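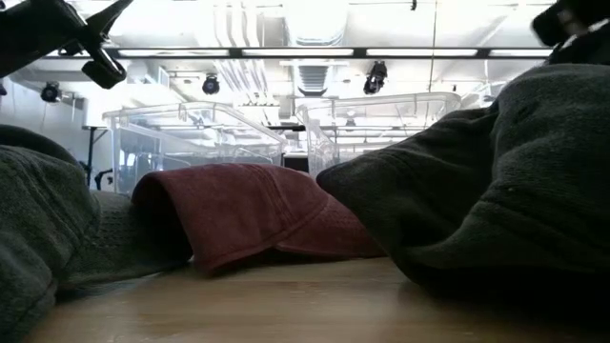
Biltix 30 Bookshelf Speakers (pair)

If you have been putting up with the thin little speakers inside your television and promising yourself something nicer one of these days, the Biltix 30 is a lovely place to start. It is a two-way design, small enough for a kitchen shelf, and it makes voices sound like people again (we keep a pair running in the shop all day, and we still catch ourselves stopping to listen!).

Give them a hand's width of space from the wall if you can, and angle them in a little toward your favorite chair.

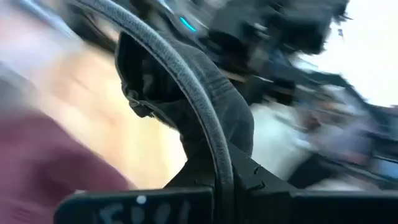 They don't need a huge amplifier either. The Bensaid integrated we sell alongside them has power to spare, and the two together come to $1,648, with speaker wire included.

Price: $675 per pair
Finish: black or walnut
Warranty: 6 years
Stands: sold separately, see Dustorau

The walnut pairs are back in stock in June. To reserve one, or just to talk it over, call the store and ask for Fiifi Agbenyega.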